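**Gripper drops soft packets in our club sorting challenge**

Posted by Sanne Bakker

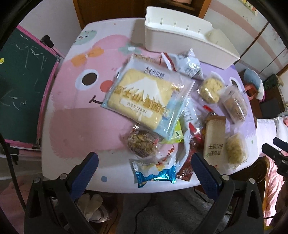
Our school robotics club is doing a sorting challenge with snack packets. We collect pick-up runs with a hand-held gripper first, then train on those. Rigid boxes are fine. Bags slip or get squashed, and the cake bag is the worst. We did 60 runs on Tuesday and I threw out 15. Is it the pads or the way we pick things up?

**Jansen**

Probably the way you pick. On a puffed-up bag the jaws close on air and the plastic slides. Go for the sealed edge, or come in lower so the jaws get hold of what's inside. Close slowly and wait 2 seconds before you lift.

Wipe the pads too. Crumbs and grease make a big difference on shiny wrappers - we use a damp cloth between sets.

I wouldn't start with a full pile. Do single items, then 5 together, then the pile. Keep some of the bad runs in a separate folder, as you'll want them when you're working out what went wrong.

**Naken**

get softer pads

**Vivel**

Check the rules before you change pads. Ours didn't allow it after sign-up. Also have the same person do all the bag runs for a while. We had three people and everybody grabbed bags differently, so the training data was a mess. If one person still drops them, then look at the pads.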